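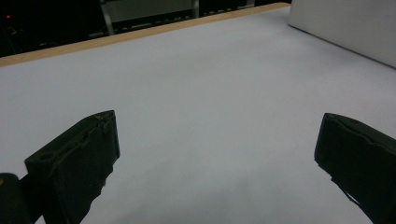 Altar hand-held gripper, build kit

Two-finger parallel gripper on a pistol handle, with a rear bracket for a wrist camera. Sold as a kit of parts for assembly at home or in a shared workshop. Designed and packed in Mirnport by Leitner.

Availability: in stock
Order code: AL-16

Overview

The Altar is a manually operated gripper. Squeezing the trigger closes the fingers and releasing it opens them under spring load. There is no motor. The finger mounts share their bolt pattern with our Branberg powered gripper, so fingers made for one will fit the other and recordings taken by hand can be used with an arm later on.

The fingers are matte black blocks, cut by hand after casting. Edges are left as they come off the knife. Some chipping and loose fibre along the upper edge is normal, both new and after use, and does not affect the grip. Trim long strands with scissors. Do not sand the inner faces, as this polishes them and reduces friction.

Specification

Mass, assembled, without camera: 715 g
Travel, fully open to closed: 60 mm
Recommended maximum load: 600 g
Finger fixing: one M4 bolt per finger, recessed
Camera fixing: quarter-inch thread on rear bracket
Assembly time: one evening
Tools needed: 2.5 mm and 3 mm hex keys, small flat screwdriver, craft knife

In the kit

Handle halves, left and right
Trigger, return spring and pivot pin
Slide rail with two carriages
Finger mounts, left and right (not interchangeable)
Finger blocks, one pair
Rear camera bracket
Bag of fixings, 16 pieces
Printed assembly sheet

Camera and memory card are not supplied.

Assembly notes

Fit the slide rail before closing the handle. The carriages should run from end to end under their own weight when the rail is tilted. If they bind, slacken the rail screws by a quarter turn and try again.

The return spring goes in with the long leg towards the trigger. Fitted the other way round it will still work, but the fingers stop short of fully open.

Bolt the fingers on last. Tighten until the block just begins to compress, then stop. Overtightening splits the casting at the bolt hole and is not covered by the warranty.

Setting up the camera

Slide the bracket back until both fingers show at the lower edge of the picture with the gripper open. The whole gap between them should be in view. If the mounts fill the corners, tilt the camera up one notch. Lock exposure before recording — dark fingers over a white table will otherwise cause the brightness to drift as the hand moves.

A plain, pale work surface gives the cleanest finger outline. A white board stood at the back of the table hides clutter and costs very little. Light from overhead, as evenly as possible. We advise against a single desk lamp, which throws a hard finger shadow across whatever is being picked up.

Care

Wipe the fingers with a cloth and plain water. Solvents soften the blocks. Keep the rail dry and apply one drop of light machine oil to each carriage when movement becomes stiff. Check the finger bolts after the first hour of use and again whenever the fingers no longer meet squarely.

Spares

Finger blocks, pair
Return spring
Slide rail with carriages
Camera bracket
Fixings bag

Known issues

Kits packed before March have a shorter pivot pin. It is safe to use but may work loose. A replacement is sent free on request, quoting the number on the assembly sheet.

Handles in the first batch were moulded in two slightly different blacks. The parts are otherwise identical — we do not exchange them for colour.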